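Progress report to the Covari fund, second period, to end of June

Prepared by Estíbaliz Sotomayor, technical lead, Skovance
Checked by Cameron Hoani

## Summary

The work funded under this grant asks whether a two-gripper machine can take over ordinary household chores at a standard a householder would accept without redoing the job. Laundry folding was chosen as the main chore, with bed tidying and shelf stocking as secondary ones. At the end of the second period the position is:

- Flat items (tea towels, pillowcases) are folded to an acceptable standard in most attempts.
- Shirts are folded but are slow, and the collar is often left turned under.
- Trousers are at the demonstration stage. The policy trained on them completes the first fold and usually loses the second.
- Shelf stocking has been run only with boxed goods at the Kaushik shop. Bags and pouches have not been attempted.

Spending is within the agreed budget. One milestone, the trouser trial, has moved to the next period.

## Data collected

A total of 732 demonstrations were recorded by hand in this period against a plan of 700. After checking, 463 were kept for training. The rejected ones fall under the following headings, largest first:

- tracking lost for part of the fold, usually when the gripper passed close to a plain wall or under the cloth
- the two grippers out of step in their time stamps
- the operator's own hand used to finish the fold
- the garment left outside the working area

The rejection rate is higher than in the first period. Most of the tracking losses came from two homes with little texture on the walls and low evening light. Angelica Padilla has since changed the start routine so that each session opens with a slow sweep of the room. Losses in the sessions recorded after the change were lower, but there are too few of them to give a rate.

Time stamp faults were traced to a worn cable on one gripper. It has been replaced and the older recordings from that unit have been corrected where possible.

## Chore results

### Tea towels and pillowcases

The acceptance test is unchanged from the first report: edges within two fingers' width of each other, no loose corner, and the item able to be lifted in one piece. The policy now passes this test often enough that we propose to stop collecting on flat items, apart from fitted sheets, which we do not regard as flat.

Speed remains poor. The machine pauses before each grasp and will sometimes open and close on the cloth several times before lifting. A person does the same job in a fraction of the time. We have not tried to improve this, as the pauses appear to protect the quality of the grasp.

### Shirts

Long sleeves are the main difficulty. When a sleeve lies under the body of the shirt the policy does not look for it and folds over it. Anahera Henare added demonstrations in which the operator first pulls the sleeve clear. The behaviour has begun to appear in the trained policy, though only for the left sleeve. The demonstrations are unevenly split between sides and this will be corrected.

Buttons have caused no damage. One cuff was marked by a pad fixing early in the period; the fixing has been filed down.

### Shelf stocking

Three visits were made to Kaushik, all before opening. The machine placed boxes on the two middle shelves with the label facing out, provided that the boxes had been set out singly beforehand. It cannot yet open a case or pull a box from a tightly filled one. Shop staff estimated that setting out the boxes took them nearly as long as stocking the shelf would have done. We accept that estimate. On present results the chore is not one a shop would hand over.

### Trousers

Trousers are heavier than anything in the earlier sets and the layers become thick after the second fold. Black denim is a further difficulty, as the layers have little contrast between them and the stitching is faint. Rivets and pocket seams give the tracker and the policy something to fix on, so demonstrations are being recorded with a back pocket facing up at the finish.

The finished state for a trouser demonstration is a compact, roughly rectangular stack. Both grippers must be open and clear of the garment before the recording is stopped. Bedding and pillows at the edge of the working surface are left where they are, because a policy trained only on cleared surfaces did badly in the first homes we visited.
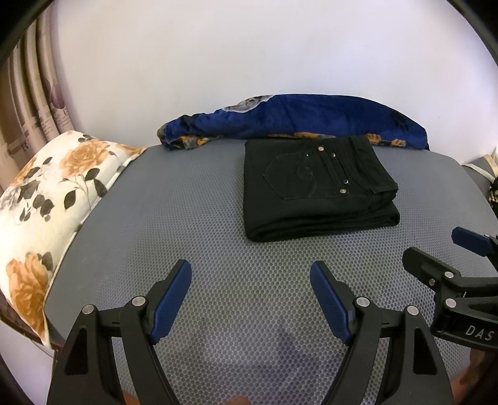
## Equipment

The ribbed contact pads have held up well on cotton. On denim the grip is sound with two layers and unreliable with four. Trodard has quoted for a softer pad in the same fitting. We intend to buy one set and compare it with the present pads on trousers only, before committing to more.

Linkage pins are now checked at the start of each day. No play has been measured so far.

## Changes to the plan

1. The trouser trial moves to the next period. The number of test homes stays at three.
2. Collection on flat items stops. The hours go to trousers and sleeves.
3. Shelf stocking is paused until case opening can be attempted on the bench.

Jolene Wihongi has agreed the revised hours with the operators. No change to the total is requested.

## Risks

The main technical risk is thickness. If the second trouser fold cannot be held with either type of pad, the fold itself will have to be changed to one with fewer layers, and householders may not accept the result as folded. We would want to ask them before building on it.

A smaller risk is that all trouser demonstrations so far use adult sizes. Children's trousers are to be added once the adult set is stable.

## Next report

The next report will give pass rates for trousers by number of folds completed, the pad comparison, and the tracking loss rate under the new start routine.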